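Skolirer Opens Its Simulation Lab

By Lama Haddad

Skolirer keeps its robot training group on the second floor of a former print works, above the machine shop. The company sells picking and sorting cells to small warehouses, and until last year visitors who asked to see the arms at work were taken downstairs. On February 5, 2024, the company held its first open day for the group upstairs, where most of the work is done on screens.

The tour started at a row of desks. Anqi Kang, who runs the group, gave a short talk on how a manipulation task is built before any hardware is involved. Her team uses an in-house tool called Arusow to assemble rooms, place furniture and objects in them, and load a model of a robot arm. A control policy is then run in each room, and the results are logged.

The rooms are put together from a library of 2000 object models. Some were scanned, some bought, and some drawn by hand. Arusow picks a floor plan, a set of wall and floor finishes, and a selection of furniture, then places smaller items on whatever flat surfaces are available. It does not check whether the combination makes sense to a person. A bedroom may receive an office chair. A dining table may end up near a bed.

"We want the policy to see the arm against a lot of different backgrounds," Kang said. "If it only ever sees a gray bench, it learns the gray bench."

Each layout is checked for collisions and then handed to the physics engine, which lets the objects settle under gravity. Pieces that were placed off balance fall over at this stage and are left where they land. Kang's group used to remove those layouts. They stopped in July, after a comparison showed no gain from the cleanup and a fair amount of lost time.

Keith Ashby, the engineer who maintains the arm models, took over for the live part of the program. He loaded a room with charcoal tile walls and a wood-grain table, and set the simulated Franka Emika arm on a separate dark table beside it. The two-finger gripper was open and pointed down over the wooden top, with an orange fox figurine and a rough brown ring-shaped object within the same work area. 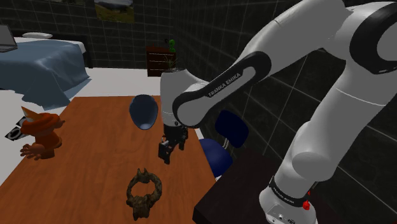

What the Policy Is Scored On

Ashby's demonstration used a reach-and-grasp task. The policy receives a rendered view of the room and the joint angles of the arm, and returns a target pose for the gripper. A trial counts as a success if the named object is lifted clear of the table and held for 6 seconds. Contact with any other object is recorded but does not end the trial.

Irregular shapes are weighted more heavily in the score. A box offers parallel faces, and a two-finger gripper can close on them from several directions. An object with a hole through it, or with thin parts that stick out, has fewer good grasp points, and some of those are hidden from any single viewpoint. Ashby said the library had been short on such shapes in its first version.

A full evaluation covers 1000 rooms with one trial in each. The group runs it overnight on a rack in the basement. Results are sorted by object class, by surface height and by how much of the target is hidden by the arm itself. The last of these has proved the most useful for finding weak spots, according to Ashby, and it has led the team to try a second viewpoint mounted at the wrist.

From Screen to Shop

The second half of the visit moved downstairs, where Zixuan Bai handles transfer to physical arms. Bai's rule is that no policy is tried on hardware until it has passed the overnight run twice with different random seeds. After that it gets 200 physical trials at reduced speed, with an operator at the stop button throughout.

Friction remains the main source of error. The simulator assigns one value to each material, and real surfaces vary with dust, wear and humidity. Bai's group now draws friction from a range during training. Lighting is varied in the same manner, and so is the position of the arm base, by a few millimeters in each direction.

Jalen Kincaid, a buyer from the parts distributor Gebreyes, asked whether a customer could supply its own objects. Bai said yes, provided the parts can be scanned or a CAD file is available. Turnaround depends on the finish. Matte plastic parts scan cleanly; clear packaging does not, and is usually modeled by hand.

Kincaid also asked about licensing. Arusow is for internal use and Skolirer has no plans to sell it. A smaller viewer called Fistine, which opens finished rooms and replays logged trials without the training tools, is available to existing customers on request.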